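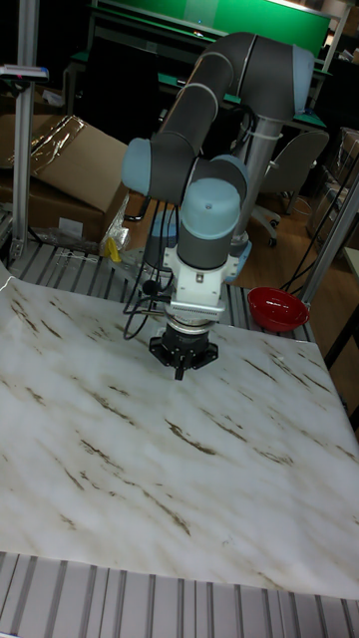 *Robot arm with its gripper over the marble-patterned tabletop*

**Cloltuveo Page Editor - progress report, August**
Submitted to: Ingeborg Auer, Trimitz
Prepared by: Svenja Zwahlen, Marti
Date: 11/08/2026

## Work completed

The second phase of the editor has been delivered to the pilot group in Musthorpe. Editors can now save a draft, share it for review and publish it without leaving the page. The template library was moved to the new format, and 43 templates are available to pilot users. Two older templates were withdrawn at the request of the Musthorpe office.

Version history is now kept for 365 days, as set out in the grant agreement. Restoring an earlier version still replaces the whole page - restoring a single section is planned for phase three.

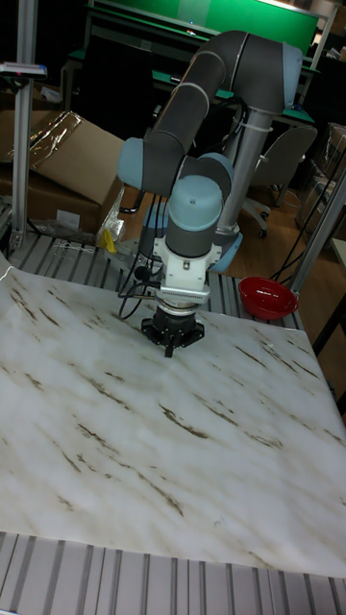
*The arm and its two-finger gripper, seen with the pedestal behind*

## Open issues

Image uploads fail when a file name contains an accented letter. A fix has been written and is in review. Pages with more than 200 linked items load slowly in the preview window, and the team has not yet settled on a remedy. Pilot users have been asked to split such pages for the time being.

The user guide is behind schedule. The chapters on publishing and permissions are finished; the chapter on site menus has not been started. 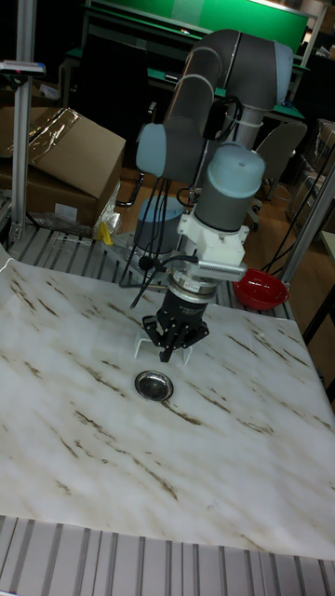
*Gripper with open fingers, below the white mounting bracket*

## Budget and next steps

Spending remains within the approved amount. Marti requests permission to move unused travel funds to translation of the user guide. Written approval from Trimitz is needed before the translator can be engaged.

Phase three will begin once the upload fix has been accepted by the Musthorpe office.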